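The Can That Wouldn't Stand Up

I have spent most of my working life around robot arms, and I'd like to say something rude about success rates.

You know the number I mean. It sits in the abstract, it has a percent sign after it, and it's the only thing anybody remembers from the talk. My friend Desmond Holloway calls it "the hat," because you can see it from across the room and it tells you nothing about the head. I've put plenty of hats on my own papers, so I'm not throwing stones from a clean house!

What got me going again was the sorting work Lucinda Lyons and Dalibor Trnka are doing at Jendcombe. They teach an arm by showing it: a person guides the fingers through a task, the recordings pile up, and a model learns to copy the motion from what the wrist camera sees. They had 3502 demonstrations in the bank when I visited, and they'd trained two versions of the policy, one on 3000 of those and one on just 800. Drink cans, bins, a white table. You could set most of it up in your kitchen (minus the arm, and minus Dalibor muttering at a terminal).

The big model beat the small one overall, no surprise. But Lucinda had done something I wish were ordinary. She split the trials by how the can started out, upright or on its side, and wrote the two results in separate columns. With upright cans the two models were so close you'd have trouble picking between them. All that extra data was paying off in the other column, with the cans lying down, and even there it wasn't paying off much. 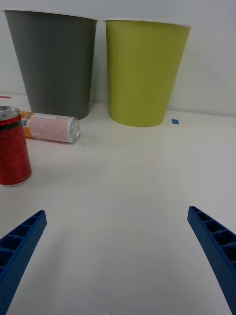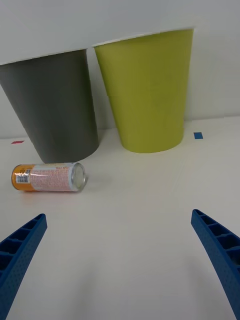
Wrist-camera views of the sorting table at Jendcombe, with a can on its side by the gray bin in both.

I love that result, and I think it's worth more than the average of the two columns. A can on its side is a different problem. The fingers have to come at it differently, and if it's sitting close to the foot of a bin there's less room to get around it. We all know this from picking things up ourselves, and then we sit down to write the paper and mash everything into one figure.

So they went back through the recordings, and only a small slice of the 800 had a can on its side in the first place. People setting up a table stand cans up. It's just what hands do! The bigger set had more, but mostly by accident of being bigger. Dalibor then recorded 17 new demonstrations, every one of them starting with a lying can, added them to the small set, and retrained. The small model closed a good part of the gap in that second column.

Seventeen! I was eating a sandwich when he told me and I put it down.

Now, I can hear Bernadette Abernathy already, since she and I have had this argument over many coffees. She'll say it's one table, one arm, one lab, and that if you go around patching every weak spot by hand you'll be patching until you retire. Collect enough of everything, she says, and the odd cases come along for the ride. She may be right in the very long run. I don't have the budget for the very long run, and neither do most of the groups I know. When somebody tells me they need four times the demonstrations, I want to ask which ones they're planning to record, and too often the answer is "more of the same, but more."

There's a fair complaint about the method too. Choosing your hard cases means somebody has to notice them, and people notice what they expect. Lucinda split on can pose because she'd watched the arm fumble. She might just as easily have missed some other split, which can sits in front of which bin, say, or how the light falls on the table. I asked her about that and she said she'd probably missed three. Fine. I'd still take a paper with one honest split in it over a paper with none.

What I'd like from reviewers is pretty small. Ask for the columns. Ask what the starting positions looked like and how many of each there were, in the training set as well as the test. It's half a page, and most of us have the numbers lying in a folder somewhere anyway.

Dalibor is trying the same thing with crushed cans next. He's been saving them up in a box under his desk, and the box is getting pretty full.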